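How to wash and store a woven summer mat

By Olga Echevarría, 31/07/2026

In my family we sleep on a woven mat when the nights are hot. It is put over the bedding and the air passes under your back. Many people ask me how to clean such a mat, so I write the steps as I do them at home.

1. Shake the mat outside and brush it along the ridges, never across them. 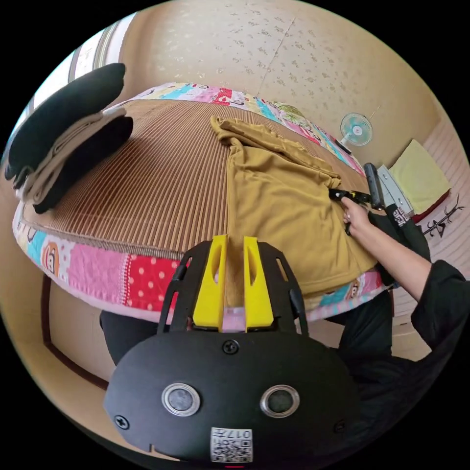

Woven mat over a patchwork quilt, with a mustard-yellow garment on top.

2. Mix 4 liters of lukewarm water with one small spoon of mild soap. Wet a cotton cloth, squeeze it very well and wipe one side. Do not put the mat in the bathtub. I did this once and the edges became wavy.

3. Wipe again with clean water and dry with a towel. 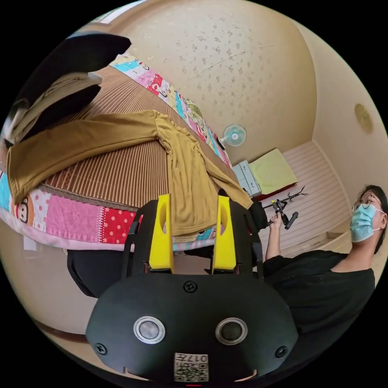
4. Let the mat stand in the shade until the next day. Strong sun makes the fibers break. My neighbor Nicanor Garrido puts his mat near a fan, and this is also good.

5. When summer is finished, roll the mat with the smooth side out and tie it with two cotton ribbons. Do not fold it.
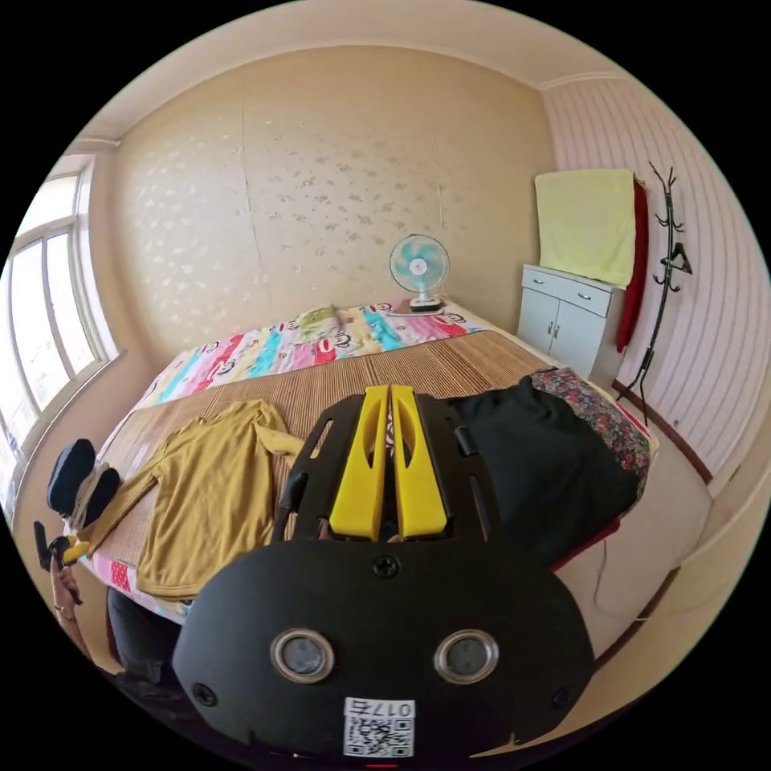 Keep the roll in an old sheet, in a dry closet. Plastic holds the moisture and in February you can find gray spots. If they are small, wipe them with white vinegar and repeat step 4.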